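Against the oiled worktop

The usual advice for a solid wood worktop is to oil it twice a year and wipe up spills. I followed it for 20 years in rented kitchens and in my own, and I now think it is poor advice for any top that gets daily use.

Oil does very little to slow the movement of moisture. A glued-up top will still widen in a damp May and shrink once the heating is on. What matters is how it is fixed down. Slotted brackets let the planks move across their width; plain screws through a tight hole do not, and the top will split beside them or lift at a joint. Most fitting sheets mention this in one line and give a full page to oil.

Hard wax or a two-part varnish costs more at the start. My last quote from Lorndale was 162 pounds for the finish alone - a fair sum, but I had spent more than that on oil and cloths. The objection is that varnish cannot be patched. It can, if the damaged part is sanded back to a joint line and the whole plank is recoated.

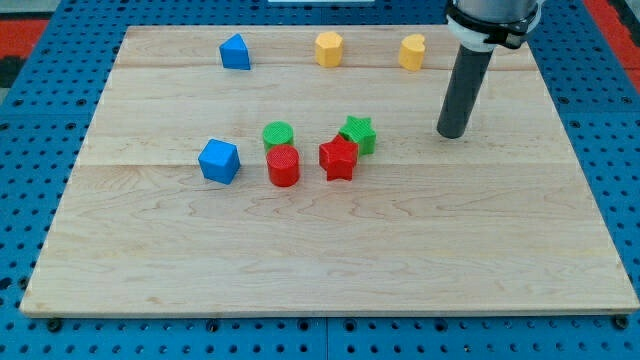 Hawi Gebreyes replied that recoating one plank leaves a change of colour for at least a year, and that she would still choose oil near a sink.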